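4.2 Shared bowls and the problem of the last portion

Participants in the Gadport sample were reliably generous until the food began to run out. Of the 470 meals logged in household diaries, most went by without remark, which is how diary keepers tend to record a meal they enjoyed. Trouble gathered at the end. A single dumpling could sit on a plate for longer than it had taken to cook, while grown adults who had known each other for decades urged it on one another with rising menace.

We follow Hong in calling this interval the standoff. A-yeong Hong's earlier interviews in Hunura described it as a courtesy, and her informants certainly described it that way. Ours did too, at least while the rest of the family was in the room. Interviewed alone, several admitted to wanting the dumpling very much and to having a plan. 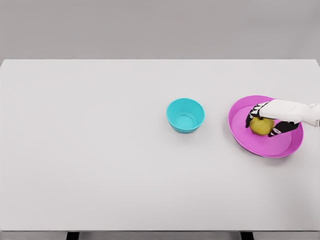

Figure 3. A small turquoise bowl on a white table (computer rendering).

The plans fell into recognizable types. The commonest was the offer made in bad faith, in which the speaker presses the last portion on the one relative known to refuse it. Next came division, by which a dumpling is cut in half, and then the half is cut in half, until what remains is of interest mainly to the dog. A smaller group favored clearing the table early and eating in the kitchen. One father in Drurnska had done this every night since July and believed his family had not noticed. His family's diaries suggest otherwise, at some length.

Serving size mattered less than we had predicted. Households given a recipe for 900 grams of stew had standoffs as often as those given one for 400, and the larger batch simply moved the quarrel to a later hour. We had built a fair part of our original proposal on the opposite expectation, and the reader will find it in Section 2, where it has been left standing.

Age was a better guide. Children under ten did not take part in the standoff at all. They ate the last portion, generally while it was being discussed. Gil, our pilot site, produced the only exception, a girl who asked each person at the table for permission and then ate it before the final answer came in. We coded this as consent.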